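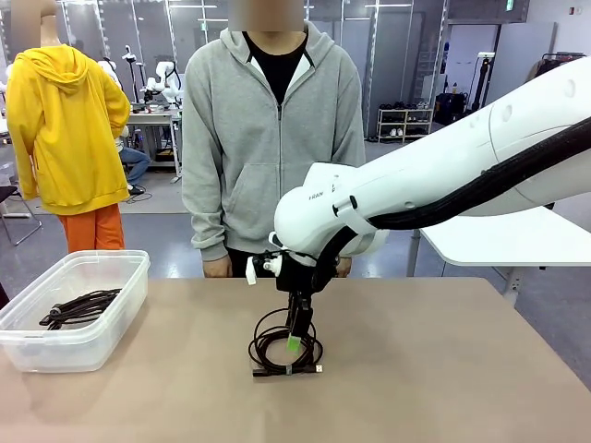
Black USB cable, coiled and held with a green tie.

Cord and Charger Drop-Off Expands to 14 Sites in Clirnenberg

CLIRNENBERG, December 12, 2022 - Barrios Recycling will expand its Tunivano collection program to 14 drop-off sites, giving residents more places to leave unwanted cords, chargers and small household electronics. The new sites open to the public the day after New Year's and will operate year-round.

The program began in March with a single bin at the Gidgate shopping center. Residents have used it to drop off phone chargers, extension cords, printer cables, keyboards, holiday lights and other items that do not belong in curbside recycling carts. The Gidgate bin will stay where it is, next to the customer service desk on the lower level.

"People have a drawer or a shoebox full of this stuff and they don't want to drive across town with it," said Gonzalo Cabello, operations manager at Barrios Recycling. "We heard from a lot of residents who liked the Gidgate bin but only got over there once or twice a year. Now most of them will pass a bin on the way to work or the grocery store."

The added locations include branch libraries, hardware stores, the two community centers and the lobby of the Barrios office on Mill Street. Each bin is available during the host site's normal hours. A full list with addresses is posted at the Barrios office and will be mailed to Clirnenberg households with their January utility bills.

Cords should never be placed in household recycling carts. They wrap around the turning parts of sorting equipment, and workers have to shut the line down and cut them off by hand. The Barrios sorting line stopped 195 times for tangled material between March and the end of November. Cords, garden hoses and plastic bags were the main causes.

"When the line is down, everything behind it waits," Cabello said. "A string of lights can take a half hour to get out. It's slow work and it's hard on the crew."

Items left in the Tunivano bins are taken to the Barrios warehouse and sorted by type. Cables and power adapters in working order are tested, labeled and set aside for reuse. They are given free of charge to schools, job training programs and other nonprofit groups in the Clirnenberg area, and 27 groups have received items so far. Cords that fail testing or have damaged insulation are sent to a processor that recovers the copper and plastic.

Residents are asked to prepare items before dropping them off:

Coil each cord loosely and secure it with a twist tie, a piece of string or a reusable strap. Do not use tape, which leaves a sticky coating on the insulation.

Keep adapters together with the device they belong to, if you still have both.

Remove all loose batteries. Batteries are not accepted in the bins and must be taken to the counter at the Mill Street office.

Erase personal information from any device with memory. Barrios Recycling does not offer data removal at the drop-off sites.

The bins accept items that fit through the opening without force. Larger items, including microwaves, desktop computers and monitors, can still be brought to Mill Street on the first Saturday of each month. There is a fee for monitors and televisions. Light bulbs, smoke detectors and medical devices are not accepted at any Tunivano site.

Holiday lights are accepted in all bins. Barrios expects light strings to make up much of the material collected in January and will empty the busier bins daily through the end of that month. After that, pickups will go back to 2 per week. Residents who find a full bin are asked not to leave bags on the floor beside it, and to call the number posted on the lid instead.

The expansion is paid for through the current recycling services contract between Barrios Recycling and the City of Clirnenberg. It does not change the monthly recycling charge on residential bills. Businesses, landlords and contractors with larger amounts of cord or cable should not use the public bins, and can call Barrios to set up a separate pickup.

Nonprofit groups that would like to receive tested cables and adapters can fill out a short request form at the Mill Street office. Requests are filled in the order received. USB cables and laptop power adapters are the items most often requested, and laptop adapters are usually in short supply - groups should include the make and model of the computer on the form.

Barrios will also hold a cord sorting day at Gidgate in January. Staff will be on hand to identify unlabeled chargers and help residents decide what to keep. The date and hours will be posted on the Gidgate bin.

About Barrios Recycling
Barrios Recycling provides curbside collection, sorting and drop-off services to homes and businesses in Clirnenberg and nearby communities.

Media contact:
Gonzalo Cabello
Operations Manager, Barrios Recycling
Mill Street office, Clirnenberg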